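Version 2 of the house rules for Grimard is in, and it's a good deal stricter than the first. If you only read one section before sending us episodes, make it "Before you press save".

# Grimard: simulated grasps, and the rules we record them by

Grimard is a set of simulated grasping episodes plus the written practice that goes with it. The set has 42 object meshes, with 128 episodes for each, all done with a single arm and a two-finger gripper. The rules are in `RULES.md` and this card covers the parts people ask about most. We're very fond of the rules! They started as a page of grumbles that Peninah Nzioka kept while trying to merge two folders that disagreed about which way was up, and they've grown into something other teams now borrow.

## What's in an episode

- joint positions and gripper width at every step
- the pose of the object in the world frame, in metres, z up
- rendered views, each with its own camera file
- the mesh name and the mesh version (both, always both)
- a result field: `held`, `dropped`, `missed` or `unclear`

`unclear` is a perfectly respectable answer. Sylvain Ferrand fought hard for it in the first review and he was right. Before we had it, people rounded doubtful grasps up to `held`, and a model trained on those learnt some very odd habits.

## Rules for the scene

1. **Plain background unless the task needs one.** We use one flat grey. If your episode needs a table, put the table in the scene file and say so in the notes.
2. **One object, one colour, written down.** The colour goes in `object.yaml` as a plain word and as a value. Don't change it halfway through a batch, however dull you find it.
3. **Views must differ in a useful way.** A far view that takes in the arm and a near view of the fingers will teach you much more than two far views a hand's width apart.
4. **Never judge a grasp from one view.** Fingers can be hidden behind the hand, and a gap that is plain from one side may vanish from another. Check the near view, then check the contact log. If the two disagree, the result is `unclear`.
5. **Keep the coarse mesh if that's what the physics used.** A prettier mesh in the render than in the solver makes lovely pictures and misleading data.

Purple object, grey background: 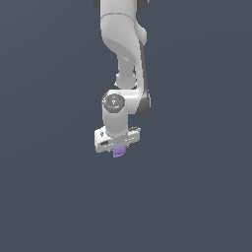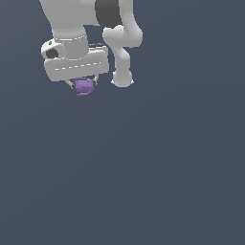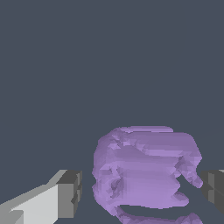
## Before you press save

Go through these in order. It takes a couple of minutes once you have the knack, and Wekesa Mfinanga's `check_episode` script does the tedious half.

- [ ] Units are metres and radians everywhere, including in the camera files.
- [ ] The random seed is stored with the episode.
- [ ] Gravity is on, or `gravity: off` is in the notes.
- [ ] Friction values are the ones in the mesh folder. Any change has its own line.
- [ ] Joint limits were never crossed, not even for one step.
- [ ] Every view opens and matches its time stamp.
- [ ] The result was set after looking, by a person, with their initials.

An episode that fails a check goes in `held_back/` with a note. Please don't delete it. Failures are some of the most useful things we own, and Treltard asked for the whole folder when they were testing their drop detector.

## Naming

`mesh_version_seed_view`, lower case, underscores. No spaces, no `final`, no `final_new`. Zakhar Pylypenko has a script that renames old files, and it's in `tools/` with a dry-run switch that you should use first.

## What you shouldn't use it for

Simulated contact is kinder than the real thing. Grimard is great for checking a planner, comparing views and teaching new people how to label with care. It can't tell you that a real arm is safe near people, and a good score here must never be quoted in a risk assessment. If you're moving to hardware, do that assessment for your own cell, with your own speeds and your own stop buttons.

There's very little variety in lighting as well. Gun-woo Kwon is adding a batch with lamps at different heights, which should land in January. We can't wait to see what it breaks.

## Known trouble

- 11 episodes have a camera file with the old axis order. They are listed in `known_issues.md` and the loader skips them by default.
- Small thin parts such as handles may pass slightly through a finger in the solver. Mark it when you see it.
- The Drasilico loader reads gripper width as half the true value. Set `width_scale: 2` until they release a fix.

## Changing a rule

Open an issue with the rule number, the wording you'd like and at least one episode that shows the problem. Two people have to agree before it goes in, and neither can be the person who wrote it. Small wording fixes are welcome too, especially from anyone who has just read the rules for the first time and got stuck!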